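Pocket Tissues: Small Packs and What Is Printed on Them

A pocket tissue is a thin sheet of soft paper, folded many times so that it fits into a small wrapper. Most of this paper begins as wood. At a paper mill, the wood is broken down into a wet mixture called pulp. The pulp is spread very thin, pressed and dried, and wound onto large rolls.

One sheet of tissue paper is weak by itself. For this reason, makers lay several sheets together. Each layer is called a ply. A three-ply tissue has three layers, and it is less likely to tear when a person sneezes.

The wrapper keeps out dust and water. It also carries information. The bars and spaces of a barcode stand for a number, and a scanner in a shop reads that number so the till can find the price. Other lines may give the size of each tissue, written in millimeters. A square tissue has two measurements that are the same – for example, 200 mm by 200 mm.

Activity for young readers, prepared by Thulani Steyn

Ask an adult for a pack of tissues. Find the barcode, then look for the number of tissues inside and the size of one sheet. Unfold a tissue and measure it with a ruler. Gently pull the layers apart at one corner. Write down how many you find, and compare your results with those of a classmate who has a different pack.

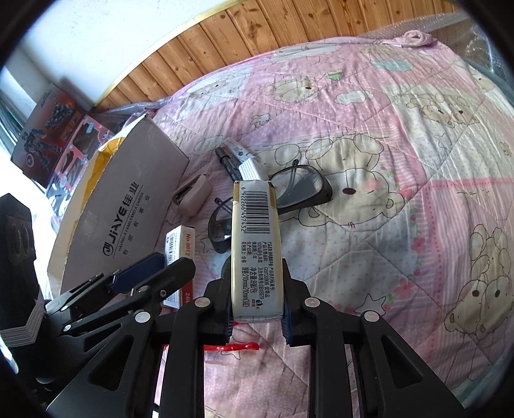
Used tissues belong in the trash. Children should wash their hands with soap after throwing one away.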